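Ticket 327: Small items bin, Truldale site
Category: Storage and fittings
Priority: Low
Status: Open

Reported: remote for the wall display not found at 7.40 am. Second report in January. The label on the shelf says the remote lives in the beige bin. The bin was on the shelf with no remote in it.

Step 1. Searched bench drawers. Remote found under the Yeoh catalogues. Batteries tested, both good.

Step 2. Put the bin on the blue baking mat and collected the loose items beside it.

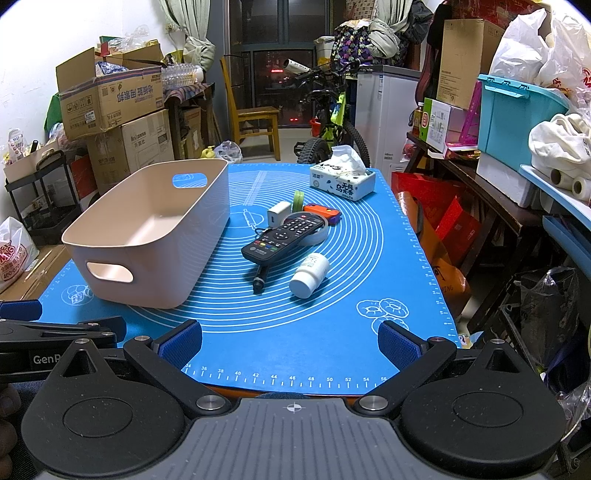

Packing tape goes in with the remote from now on. The pill bottle is to be checked against the first aid list before it is stored anywhere. Charger block stays with this kit.

Step 3. Checked fit. Inside length of the bin is 31 cm by tape measure. The Plasix divider ordered for it is too long and has gone back to Brerkus under return 117.

Step 4. Trial layout without divider. Remote flat on the bin floor, tape at one end, charger block in the tape ring, key on top of the remote. 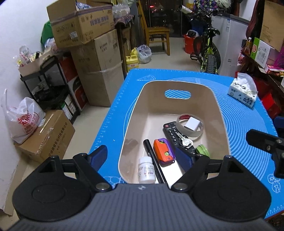
Last modified: January, 4:15 pm, revision 3

Key needs its own hook. It will slide under the remote when the bin is carried. Folding toy knife to go to the play corner.

Outstanding: shorter divider, new shelf label, hook. Linked to ticket 61 (shelf labels).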